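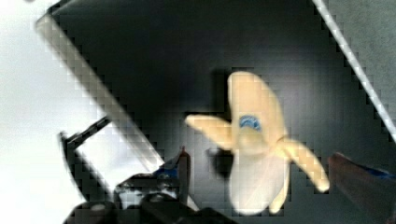 *A banana shape with a little blue sticker, on dark grey.*

Colette Moulin gets excited about passwords the way other people get excited about hockey. She looks after account security at Jidico, a payroll software firm, and when I asked how her year was going she had her laptop open before I'd finished the question.

"Old accounts!" she said. "We went looking for logins that should have been shut off when people left. I expected a handful. We found 70."

Jidico has 500 staff, plus contractors who come and go, and it had always closed accounts by hand. A manager would send a note, someone in IT would tick it off, and mostly it worked. The trouble was the side doors: shared mailboxes, the test version of the payroll system, a file-sharing service that one team had signed up for on its own.

"The main login was fine," Moulin told me. "Everybody remembers the main login. Then you find a test server where a fellow who left in July can still walk right in — and it has real customer names on it. My stomach dropped a bit."

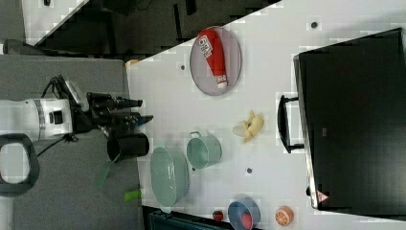 LEMDEN, July

She and her colleague Junpei Takeda spent 21 working days on the cleanup. Takeda built the list, which ran to 1003 accounts once the odd little services were included, and Moulin phoned the owners. She loved that part, by the way. (She'd never spoken to half of them.)

"You learn so much on the phone," she said. "One woman in billing apologized to me for keeping a spreadsheet of every tool her team used. Apologized! I wanted to send her flowers."

That spreadsheet is now the model for the whole company. Each team keeps its own, and when someone hands in their notice the manager works down it line by line, test systems included.

I asked what a smaller business could try without buying anything. Moulin didn't hesitate.

"Pick the last person who left," she said. "Write down everything they could open, then go and check each one. Do it over a coffee. If you find something, close it and pick the next person."

Takeda is already on to shared mailboxes, and he tells me the list is getting longer.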